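4.2 Viewer return after a skipped week

We followed 438 viewers of the crime serial Strazds through one season on the streaming service Tiltum. The season had a single unplanned gap, in April, after episode 6.

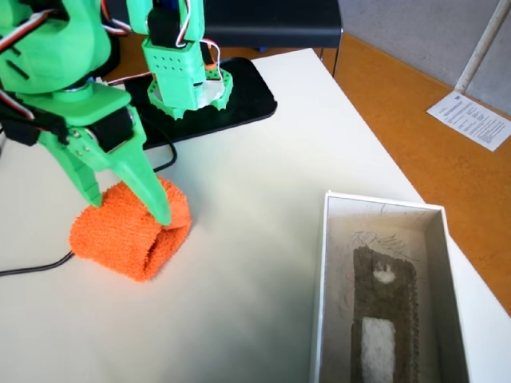 Did viewers come back after the gap? Most did, though later in the week than usual.

Babalola and Vaher report a similar delay for Grekell, using a panel of 1000. In our data the delay was shorter among viewers who had read the synopsis — almost 200 of them. 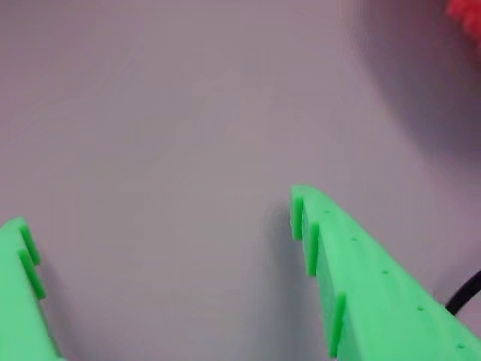

Figure 3. Green gripper fingers against a pale surface.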